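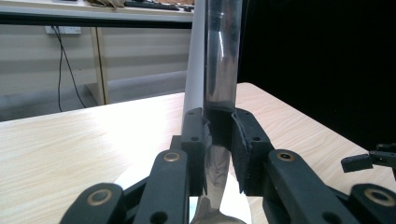 Set the Table, Even on a Bad Night

My mother set the table every evening of my childhood, including the evenings when dinner was toast. Plates, forks, knives, spoons, water glasses. If there was soup there was a second spoon. I thought this was fussy, and when I got my own apartment I stopped doing it at once. For 13 years I ate most of my dinners off my lap or standing at the counter, and I would have told you it made no difference.

I have changed my mind. I think people who live together should set a table and sit down at it for the evening meal, and I think they should do it most on the nights when they least feel like it. I also think people who live alone should do it, though I expect more of an argument about that.

The usual case for the family dinner rests on children. Parents are told that kids who eat with adults do better at school, talk more, and stay out of trouble. I don't doubt there is something in it, but I have never liked the argument. It turns dinner into a kind of vitamin. It also leaves out everyone without children, and it makes parents who work evening shifts feel that they are doing damage by having a job. My reasons are smaller and they apply to adults.

The first one is that a set table gives the meal a start. When I ate from the counter, dinner had no clear beginning. I would pick at the cheese while the pasta cooked, eat some of the pasta out of the pot, and then take what was left to the couch. By eight I had been eating for an hour and could not have said whether I'd had dinner. Putting out a plate and a fork takes less than a minute, and after that you are waiting for a meal. I eat less bread now. I notice when the food needs salt.

It also gives the meal an end, which matters more than I expected. At our house dinner is over when somebody stands up and takes their plate to the sink. Until then we are at dinner. My husband, Girish, grew up in a family where people drifted off as they finished, and he found this rule strange when we started. He would eat fast and then look at his empty plate. We had some quiet dinners that first January. I don't think there is any way around that. If two people are used to eating in front of a screen, they will have less to say at first than they hoped, and it is a little embarrassing to find that out about your own marriage.

It got better slowly. We talked about the neighbor's fence. We talked about whether to replace the water heater. Most of what we say at the table is still at about that level, and I've come to think that is what the table is for. The big subjects find their own time. The fence never would have come up anywhere else, and it was bothering him a good deal more than I knew.

I wrote a shorter version of this for our neighborhood newsletter, and I got several replies. Kusum Dwivedi, who lives two streets over and raised four sons, wrote that I was describing a lot of work and leaving out who does it. She is right, and I should have said so. In my mother's house the table was set by my mother or by me, and never by my father or my brother. It was cleared the same way. When people get misty about the dinners of the past, they are usually remembering them from a chair. If setting the table means one tired woman does one more thing, then I'm against it and she should hand out paper plates.

So I'd put it this way. Whoever cooks does not set the table. Whoever doesn't cook sets it, clears it, and does it without being called. A six-year-old can carry forks. Guests can carry forks too, and most of them would like to be asked. I have stood around in a lot of kitchens holding a drink and wishing someone would give me a job.

Another reply, from Jacqueline Besson, said that the whole idea was a luxury for people with a dining room. I have less sympathy for this one. We don't have a dining room. We have a table against the kitchen wall that holds three people, or four if one of them sits sideways. During the day it has the mail on it, and a laptop, and whatever Girish is fixing. Every evening all of that gets moved to the top of the refrigerator, and every morning it comes back down. I don't enjoy moving it. But I've seen plenty of large dining rooms with nothing going on in them except a pile of wrapping paper and a treadmill, so I don't believe square footage is what stops people.

Work hours do stop people, and I don't have a good answer for that. For a while I had a job that kept me until nine on most nights. We set the table at nine-thirty and ate eggs. On the worst weeks we gave up on dinner and had breakfast together, which was cereal, with the bowls and spoons put out the night before. I'd count that. I don't think the hour matters, or the food. A frozen pizza on a plate is fine.

About the plates. There is a whole industry ready to tell you that a nice table needs nice things, and I would ignore it. We have plates that came from three different households and forks in two patterns, one of which bends. My grandmother's good silver is in a box in the closet, and I take it out twice a year and resent the polishing. What you need is a plate, something to eat with, something to drink from, and a place to put your elbows. Cloth napkins are pleasant if you don't iron them. Candles get in the way.

What I would insist on is that the serving dish comes to the table. Filling plates at the stove is tidier and it saves a bowl, but people who serve themselves have to ask each other for things. "Can you pass that" is a dull sentence, but on a bad night it may be the first friendly thing anyone has said since the morning. Put a big spoon in the dish and let people reach.

Now for those who live alone. Amrit Paquette, an old friend of mine, has been on his own since his divorce, and he told me he'd feel ridiculous laying a place for himself. I understand that. I felt ridiculous too when Girish was away for a month and I tried to keep it up. I set one place, sat down, and could hear myself chew. By the second week I had the radio on, and by the third I had moved my chair to the side of the table that faces the window, and after that I didn't mind it. I was making myself proper food. I had been treating dinner as something that was only worth doing in front of a witness, and I can't think of a good defense of that.

Amrit says he still eats over the sink. He is a grown man and it's his sink.

I don't want to claim too much. Setting the table has not made us wiser or thinner, and we still have arguments, some of them at dinner with the good fork in one hand. There are nights when we are sick, or there is a game on, and we eat on the couch and like it. I would only say that the couch should be the exception, something you decide on, and that for years in my own life it wasn't. I never chose to stop sitting down to dinner. I just stopped clearing off the mail.

My mother is 81 and lives by herself now. I called her last week at six and she said she couldn't talk, she had a place set and the potatoes were done. She called me back at seven.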